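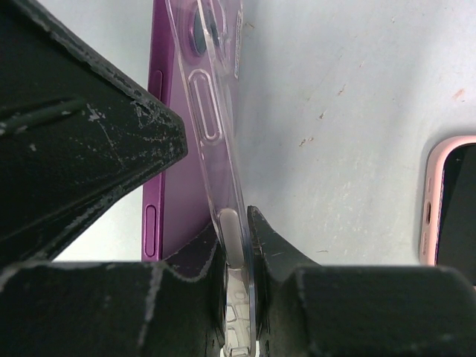
hvidalin
Which side should I start with when I put a clear plastic case on my phone?

Jastier49
Start with the side that has the buttons. Set them into their covers first, then press the opposite corners in, one after the other.

hvidalin
Thank you. I have done it the other way since March and the volume button is always half pressed. The case is from Flolon, I paid 11 for it.

riha_k
I don't agree with Jastier. I begin at the camera corner. If the camera hole is not in the right place, everything else is wrong too. The buttons follow.

Jastier49
On a soft case, maybe. On a stiff one the button covers catch and you must bend the whole side open again. I broke a Lornier like this – it cracked next to the charging hole.

riha_k
Then it was a bad case. Mine has been on and off maybe 200 times, always camera first.

mirelle
Why do you take it off so often?

riha_k
For cleaning. Dust goes in behind and it scratches the back. I wipe both with a dry cloth.

mirelle
I wash only the case, with dish soap and warm water, and let it dry overnight. It does not help with the yellow color, that stays.

hvidalin
I tried now with the buttons first and it sits better. The lower corner is still a little open. Should I push harder?

Jastier49
No, take that corner off again and look for dust in the edge. And keep your thumb away from the lens when you press.

riha_k
Or try the camera first :)

hvidalin
I will try both this evening.
Hafþór Vídalín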